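Plorkierkrieg

Der Plorkierkrieg war ein Konflikt zwischen dem Königreich Lirkcombe und dem Bund der Küstenstädte von Wullulance. Er gehört zur Hintergrundgeschichte der Rollenspielreihe Wullulance und wird in den Spielen selbst nur in Büchern, Inschriften und Gesprächen behandelt. Nach der Zählung der Chroniken begann er im Januar 1565 und endete im folgenden Jahr mit der Aufgabe der Festung Plorkier.

Vorgeschichte

Plorkier lag am einzigen Pass, der im Winter zwischen dem Hochland und der Küste offen blieb. Die Festung gehörte dem Haus Marchetti, das von beiden Seiten Wegzoll erhob und formell dem Thron von Lirkcombe unterstand. Als die Krone den Zoll für sich beanspruchte, verweigerte das Haus die Zahlung und bot den Küstenstädten freien Durchzug für 30 Jahre an. Lirkcombe wertete dies als Bruch des Lehnseids. 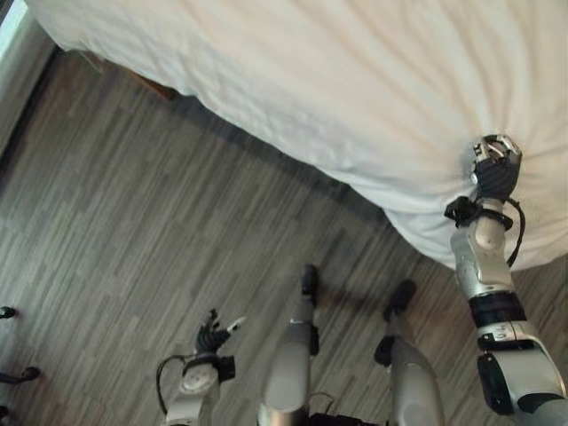

Die Küstenstädte waren in der Frage gespalten. Die nördlichen Häfen lebten vom Salzhandel mit dem Hochland und wollten den Frieden erhalten, die südlichen drängten auf ein Bündnis. Erst die Beschlagnahme einer Salzkarawane durch königliche Reiter gab den Ausschlag. Der Bund entsandte 1000 Söldner nach Plorkier, die dort noch vor dem ersten Angriff eintrafen.

Verlauf

Das königliche Heer erreichte den Pass bei starkem Schneefall. Ein Sturm auf das untere Tor scheiterte, ebenso der Versuch, die Wasserleitung zu unterbrechen. Danach beschränkte sich Lirkcombe auf die Belagerung. Die Besatzung wurde über einen Stollen versorgt, dessen Eingang auf der Küstenseite lag. In der »Chronik der Salzstraße« heißt es, der Stollen sei älter als die Festung und von einem unbekannten Volk angelegt worden. Das im zweiten Spiel auffindbare Bautagebuch des Hauses Marchetti nennt dagegen eigene Bergleute als Erbauer.

Im Frühjahr brach im königlichen Lager eine Seuche aus. Die Belagerer zogen sich ins Tal zurück, hielten aber die Straße weiterhin besetzt. Am 24. Mai des zweiten Kriegsjahres stürzte der Stollen ein. Ob es sich um Sabotage handelte, lassen die Spiele offen. Ohne Nachschub hielt die Festung noch bis zum Herbst stand. 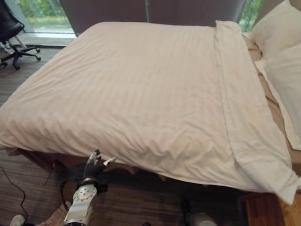
Das Haus Marchetti übergab Plorkier gegen die Zusage freien Abzugs. Die Söldner kehrten an die Küste zurück, wo der Bund ihnen den ausstehenden Sold schuldig blieb. Ein Teil von ihnen ließ sich in den Salzsümpfen nieder. Auf sie geht die Fraktion der Soldlosen zurück, der man im dritten Spiel beitreten kann.

Folgen

Lirkcombe ließ die Mauern schleifen und verlegte die Zollstation ins Tal. Der Bund zerfiel innerhalb einer Generation. Die Ruine ist in allen Teilen der Reihe begehbar, der verschüttete Stollen jedoch nur im dritten.

Abweichende Darstellungen

Das gedruckte Regelwerk von 1978, auf dem die Spiele beruhen, kennt den Krieg nur als Grenzstreit und erwähnt weder die Söldner noch den Stollen. Das Haus Marchetti steht dort auf der Seite der Krone. Spätere Auflagen übernahmen die Fassung der Spiele, behielten im Kartenteil aber den alten Grenzverlauf bei.

Siehe auch: Haus Marchetti, Salzstraße, Die Soldlosen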